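30 Mar 2025

Shrinkage trials, undyed wool, continued from November. Bench 2, Tikdale workshop.

Lot A is the Veres two-ply, lot B the Punen single. Nine swatches cut from each, all knitted on the same machine at the same tension, edges overlocked before marking. Marks put in with cotton thread, as the pen lines from the November batch faded at the second wash and half the readings had to be thrown out.

Start weights: lot A 1,706 g with the backing cloth, lot B 1,409 g with the same. Backing cloth weighed separately and entered on the sheet. Scale zeroed between lots.

Wash at 40, wool setting, no softener. Detergent measured by weight this time, not with the cap. Spin kept at the lowest speed. Lot B felted slightly at the corners in the last run and I want to know if that was the spin or the yarn.

Drying is the part I trust least. Swatches laid flat on towels stay damp underneath and the lower face pulls in more than the upper. Air needs to reach both sides, with no pegs and no hanging weight.

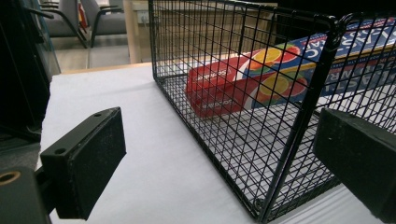
Swatches are to be turned once at four hours and left overnight. No heater. The radiator under the window stays off until all readings are in, and the humidity goes on the sheet at start and finish.

Measuring: three readings along the wales, three along the courses, steel rule, swatch relaxed and not smoothed by hand. Take the mean of each set. If any one reading is more than 2 mm off the others, lift the swatch, lay it down again and repeat all three.

Brarkthorpe have asked for the figures as percentages only. Keep the raw millimetres in our own sheet regardless. Their last table rounded everything to whole numbers and the difference between the two yarns vanished.

Still to do: second wash on both lots, check the thread marks for creep, order more of the Punen on the same dye-lot number if any is left. Spin question open.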